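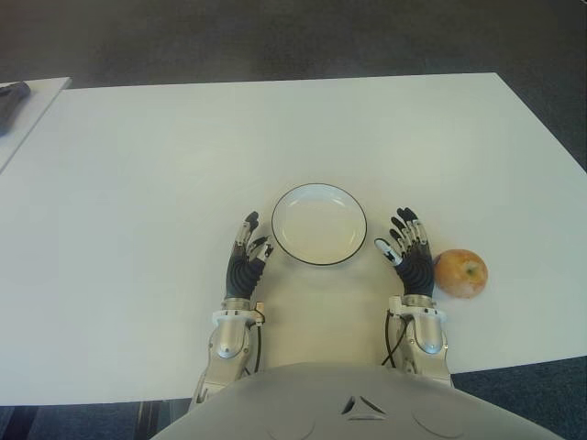
How often does the hall inspection have to be done? Once a quarter, and again after any event with more than 200 people in the building.

Facilities > Clultamberg Hall > Inspections > Fall checklist
Oct 3, 2026
By Sânziana Matei

Checked on foot, ground floor first. Comments follow each item.

1. Exit doors — OK. All four open fully with one push. The north door drags a little on the mat. Mat moved back.

2. Exit signs — OK, one repair. The sign by the Tunstall Room was dim in September and has a new battery. Held for the full test.

3. Fire extinguishers — Action. Gauges in the green. The tag on unit 968 is out of date, and the bracket is loose. Arnero to service.

4. Aisles — OK. Main aisle measured at 50 inches. Keep coat racks out of it.

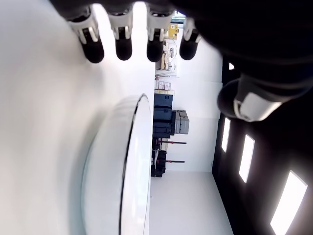

Who can reset the alarm panel after a test? Only a person on the key list at the front office, and the reset goes in the panel log with the time.

5. Alarm panel — OK. No faults showing. Log is up to date except for one missing signature.

6. Extension cords — Action. Two cords chained together behind the stage. Unplugged and tagged. A longer single cord is on order.

7. Outlets — OK. Covers tight. The floor outlet near the stage steps still has the old brass lid, which sticks.

8. Windum heater, back hallway — Action. Clearance is fine but the filter is gray with dust. Do not run until it is changed.

9. Stairs and handrails — OK. Nosing on the third step was re-glued last month and is holding. Check again in winter.

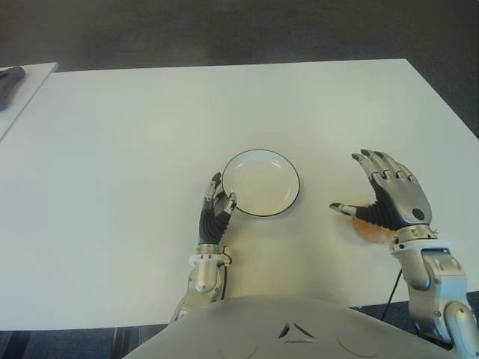

What is the posted limit for the Tunstall Room? It is 100 people standing or seated, and the card must stay up beside the door.

10. Posted limits — OK. Card is faded but can be read. Reprint when the others are done.

11. First aid kit — Action. Low on gauze and the burn gel has expired. Gloves fine.

12. Restrooms — OK. Floor drain in the left one is slow. Not a hazard yet — plumber told.

Open items: 3, 6, 8, 11. Items 3 and 8 to be closed before the next booking. Copy to front office.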